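4. Setting up the Treva desktop label printer

4.1 Before you start

The Treva weighs very little and will happily drag itself off a desk by its own cable, so pick a flat spot well back from the edge. Leave the foam block in until step 3. It looks like packaging and it is packaging, but it also holds the print head up.

4.2 Loading the roll

1. Switch the printer off. The lid will open with it on, and the printer will then sulk until restarted.
2. Press both side catches together and lift the lid.
3. Remove the foam block. Keep it if you ever mean to post the printer back to us.
4. Drop the roll on to the spindle with labels facing up. If you get blank labels later, come back to this step. Most people do.
5. Feed the first 2 labels through the slot and close the lid until both catches click. One click is half a lid.

Note: rolls wider than 31 mm need the grey guide moved outwards. It is stiff the first time and slightly less stiff ever after.

4.3 Calibrating

1. Switch on and wait for the steady light.
2. Hold FEED for around 19 seconds. This feels like far too long. Keep holding.
3. Let go when the printer pushes out a label with a border on it. If the border is lopsided, repeat from step 2.

Caution: do not pull the label while it is moving. The printer always wins, and then it jams.
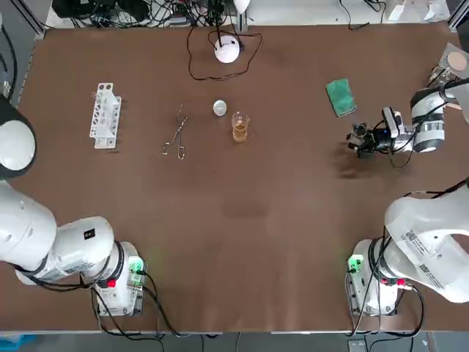 Savita Saxena writes that on her Treva the border only came out straight at the second go, after she had wiped the roller with a dry cloth, and that she would put the wiping before the calibrating. We have tried it her way and have no quarrel with it.

4.4 If it still prints crooked

Take the roll out, check the guide, and put the roll back in. Error 26 means the lid is open, including when it looks shut.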